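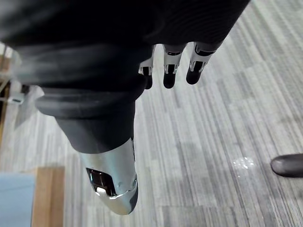 How often should you vacuum a carpet in a busy room? Twice a week is plenty for most homes, with a quick pass by the door whenever you notice grit.

Home | Kitchen | Floors | Laundry | Contact

I used to race over our den carpet in one direction and call it done, and it always looked tired by November. Slow down! Go up and back, then cross over the other way - the pile lifts and you'll pull out a good deal more sand. I still use my old Perketti upright, and it does fine as long as I cut the hair off the brush.

For spills, blot with a plain white towel and cool water, working from the outside in. Leave it under a folded towel and a heavy book for around 8 hours (overnight suits me), then brush the spot up with your fingers.

Dents from chair legs like an ice cube. Let it melt, dab, and fluff with a spoon.

Print this page | E-mail to a friend

Comments

The ice cube worked on everything except the piano dents.

Does the towel trick work on wool? Mine is an older Skillau rug and I'm nervous about it.

Please do one on stairs next!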